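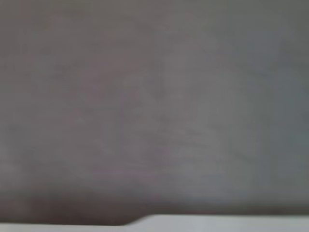
What is in the Hilholm apprenticeship dataset? Answers from 669 people who started a trade after leaving school, along with the town they trained in, the trade they picked and whether they were still in it two years on.

Niamh Doherty and I began asking in November, first in Hilholm and later in Honis, where Pádraig Duggan kindly let us sit in his canteen for far longer than we'd promised. The welders were great talkers, by the way – do read the free text column if you have an evening to spare! 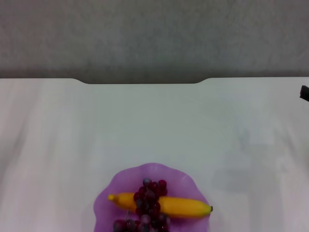

The Honis answers come as a separate file, 166 rows in all, and they use the older list of trades, so please match the codes before you join the two. Wages are given in bands. A blank means the person would sooner not say, and we've left those blanks alone.

Names and employers have been taken out. Ailbhe Brophy checked the spelling of the towns, bless her, and version 3 has her fixes in it. Corrections are very welcome – send them to Siobhán Phelan.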